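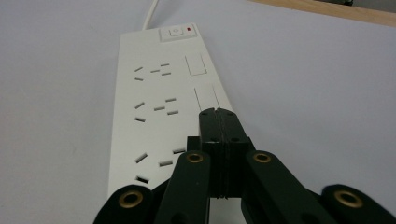 手持ちグリッパーが入った検査台で、働く人の一日はどう変わるか
実習報告書

読了時間：約4分

1. はじめに

この報告書は、8月に参加した職場実習をもとに、2月6日の学内発表に向けてまとめ直したものです。実習先のスクソフは、事務機器や電源タップなどの返却品を点検し、もう一度貸し出せる状態に戻す会社です。従業員のみなさんには、忙しいなか何度も手を止めて話を聞かせていただき、本当にありがたく思っています。

もともと私は、自動化といえば大きな機械が並ぶ工場のことだと思い込んでいました。ところが現場で最初に手渡されたのは、自分の手で握って動かすグリッパーでした。人が作業の手本を見せて、その記録をあとでロボットアームに覚えさせるという進め方で、社内では「マテイ計画」と呼ばれています。

2. 作業の内容

私が担当したのは電源タップの台です。白くて細長いタップを明るい灰色の机に縦に置き、グリッパーの指先を近づけて、つかむ、向きを変える、トレイに移す、という動作をくり返します。言葉にすると簡単そうですが、これがなかなか難しいのです（初日は肩がこって、帰りの電車でずっと首を回していました）。

とくに気をつかうのはコードの扱いです。本体の端から細い白いコードが伸びているので、先にコードの向きを見ておかないと、持ち上げたときに本体が引っぱられて傾きます。それから、スイッチの部分は一段高くなっていて、すぐ横に小さな赤いランプがあります。ここを指先で押さえないように、差し込み口の並ぶ平らなあたりをねらうよう教わりました。

夏の実習期間中に、この台で記録した動作は全部で1443回になりました。うまくいかなかった回も消さずに残し、どこで失敗したかを一言添えておきます。

3. 職場の人たちの変化

聞き取りには13人が協力してくださいました。いちばん多かったのは、「同じ作業なのに、前より考えるようになった」という声です。長年手で覚えてきたことを機械に見せるには、まず自分がどう動いているのかに気づかなければなりません。10年以上この仕事をしている方は、タップを持つ前に必ずコードを少しだけ向こうへ寄せる癖があると初めて知ったそうで、照れくさそうに、でもうれしそうに話してくださいました。

いっぽうで、心配の声もありました。覚えさせ終わったら自分の席はどうなるのか、という問いには、私も答えることができませんでした。会社からは、仕分けはアームに少しずつ移し、人は傷みの判断と修理に回るという説明があったそうです。ただ、修理の研修はまだ2回しか開かれておらず、参加できなかった遅番の方からは、順番が逆ではないかという意見も出ていました。

休憩時間の会話が減ったという話も、気になったことの一つです。手本を記録しているあいだは集中が必要で、隣の人に声をかけにくいのだそうです。いまは記録の合間に長めの休みを入れて、お茶を飲みながら、どの持ち方がよかったかを話し合っています。私もこの時間がとても好きで、コードのまとめ方をずいぶん教えてもらいました。

4. 考察と今後の課題

実習前の私は、速さや個数ばかりを調べるつもりでいました。けれども、現場で話題になるのは、手本を見せた人の工夫がきちんと評価されるのか、という点のほうでした。いまの勤務表には記録作業の欄がなく、仕分けの個数だけが残ります。一日じゅう手本を見せていた人の数字が低く見えてしまうので、まずはこの欄を足すことを提案したいと思います。

また、今回は一つの職場の、しかも夏だけの調査です。返却品が増える年度末にはまた違った声が聞けるはずなので、春にもう一度訪ねて、遅番の方を中心に聞き取りを続ける予定です。

関連する報告
・ストサリ倉庫における搬送台車の導入と休憩の取り方
・ノムコムの受付業務と自動応答：利用者への聞き取りから
・返却品の点検手順を図にしてみる
・実習日誌の書き方（後輩のみなさんへ）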